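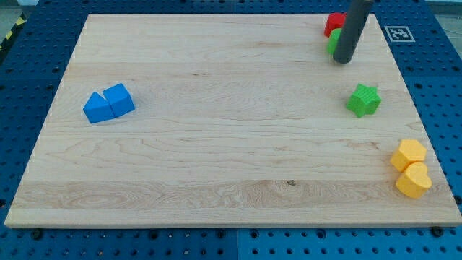

Phyllis Marsden wrote:
> I still think painted blocks are a mistake for a toddler group. Ours chipped within
> a year. Plain beech, oiled, and let the kids sort by shape. Why do
> they need a star and a heart anyway?

Search the archive Go

Hi Phyllis, hi all,

I hear you on the chipping, I do! We had the same trouble with our first Florkeck set. But my little ones go straight for the color every time, and the star and the heart are the two they fight over, so I'm not giving those up. The hexagon gets used as a wheel, a cookie, a hat for the bear...

What helped us was the maple board. They build on that instead of the tile – way less banging, and it wipes clean. I sand it with 400 grit every April and leave the knots alone. Blue triangle against another blue block is still the favorite "house" here.

Maritza, did you ever hear back from Salazar about the water-based paint? I'd take 2 cans, red and green. The yellow is holding up fine – more of an orange by now, but fine.

Elvira Cuervo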